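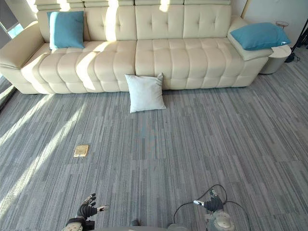 Setting up a pick-up-and-place task in Iralel takes four pieces: a target detector, a surface model, a grasp list and a task file that ties them together. The steps on this page build a task called floor_cushion, which finds a cushion lying on the floor and puts it back on the seat of a sofa. The Ridside test room makes a good first case. The pale cushion leaning against the front of the sofa is the one to pick up, the two teal ones are already where they belong, and the sunlight striping the left side of the carpet will cause most of your trouble.

You need Iralel installed with the Stonen perception package, a calibrated head camera with depth, and a robot with two working hands. The task also runs in simulation with the sample room, but sunlight is not simulated there, so skip step 3 if you have no robot.

Step 1. Create the task folder

From your workspace, run:

iralel new floor_cushion
cd floor_cushion

You get a folder with task.yaml, detect.yaml, surfaces.yaml and grasps.yaml. The other files can be left alone for now. If the command complains about a missing profile, you have not picked a robot yet. Run iralel profile list, then iralel profile use with the name you want.

Step 2. Describe the target

Open detect.yaml and replace the contents with:

targets:
 - name: cushion
 prompt: "square cushion"
 must_touch: floor
 min_points: 2000

The prompt is passed to Stonen, which returns a mask for every match. In a room like the one above it will normally return all three cushions, and that is fine. Sorting them out is the job of must_touch, which drops any mask whose lowest points are not on the floor plane.

Do not put a color in the prompt. We used "white cushion" for a while and it matched the sofa. Cream leather in direct sun comes out nearly white, and a tufted seat is made of rounded rectangular pads that look a lot like small cushions to a detector. Leaving the color out and filtering on the floor contact works better.

The min_points value is the smallest number of depth points a mask may have. For small objects such as socks or toys, bring it down until they are found again.

Step 3. Deal with the sunlight

Start the viewer:

iralel view --layers depth,floor

Look at the floor layer. It should be one flat sheet of green. Where strong sun falls on the carpet you may see holes or ragged strips, and each strip can turn into a thin false obstacle in the collision map. The planner will then route the arm around something that does not exist, or refuse to plan at all.

There are two fixes. The first is to fit the floor plane from the shaded part of the carpet and fill the rest in:

floor:
 fit_from: shaded
 fill_holes: true
 max_gap_frames: 12

The second is to average the depth over more frames before planning. Raise max_gap_frames for this. It makes the robot wait longer before every plan, so go up in small steps and watch the floor layer while you do.

Filling holes has a cost: a thin object lying in a sunny strip can be filled over too. If people leave things on your floor, keep fill_holes off and use averaging alone.

Shiny metal is a separate case. A brass outlet cover set into the carpet can return bad depth when light hits it. Mark it in the map editor as a known floor patch and Iralel will treat it as flat. Do this only for things fixed to the building.

Step 4. Define where it goes

Surfaces live in surfaces.yaml:

surfaces:
 - name: sofa_seat
 type: soft
 accept: cushion
 keep_clear_of: cushion

Setting the type to soft tells the planner that the surface will give under load. It lowers the object until the wrist force rises instead of stopping at a fixed height. With the type left at rigid, the hand opens a little too early and the cushion drops the last bit and often rolls forward.

Draw the sofa_seat region in the map editor. Draw the seat only. If the region includes the top of the armrest, the planner will use it, as it is flat and close to the same height the arm already travels at. The keep_clear_of line stops it from stacking the cushion on another one.

Step 5. Pick the grasps

Cushions have no fixed shape, so the usual box grasps do a poor job. Iralel ships with the Liang grasp set for soft goods. Load it like this:

grasps:
 set: liang_soft
 prefer: top_edge
 hands: 2

A cushion that is propped upright has a free top edge, and top_edge pinches it there with the fingers on either side. A cushion lying flat has no such edge, and the set falls back to a side pinch, pressing into the filling from two ends. That is the reason for allowing both hands.

Check the approach direction in the viewer before you run anything. When the cushion leans on a sofa, the fingers behind it have to go into the gap between cushion and seat front. If the gap is too narrow, the grasp shows up red. Add this:

 pre_move: tip_forward

The robot will then hook the top edge with one finger and tip the cushion toward itself first.

If your wrists have outside cables, add them to the robot profile as collision shapes. A cable that loops up over the hand takes more room than the hand does, and the stock profile leaves it out. Model it as a wide arc and accept that a few good grasps will be thrown away.

Step 6. Write the task

In task.yaml:

task: floor_cushion
steps:
 - detect: cushion
 - walk_to: cushion
 - detect: cushion
 - pick: cushion
 - place: sofa_seat
retry: 4

The second detect is on purpose. The robot's own hands come into the bottom of the camera view once it has its arms forward, and the position found from farther away is usually off by more than a pinch grasp can take. Stonen masks out the hands using the joint positions, so make sure the profile matches the hands you have fitted.

Step 7. Run it

iralel run floor_cushion --dry

A dry run plans everything and moves nothing. Read the log from the bottom up. The messages you are most likely to meet:

no target on floor - the must_touch filter removed everything. Check the floor layer first, then the camera tilt.

target lost after walk - the second detect failed. Lower min_points or have the robot stop farther back.

no free region - the place area is too small once the other cushions are taken out. Redraw sofa_seat.

When the dry run is clean, drop the flag and keep a hand on the stop button. Run it again later in the day with the blinds set differently, and save both logs with iralel log keep. You will want them for comparison when you change the floor settings.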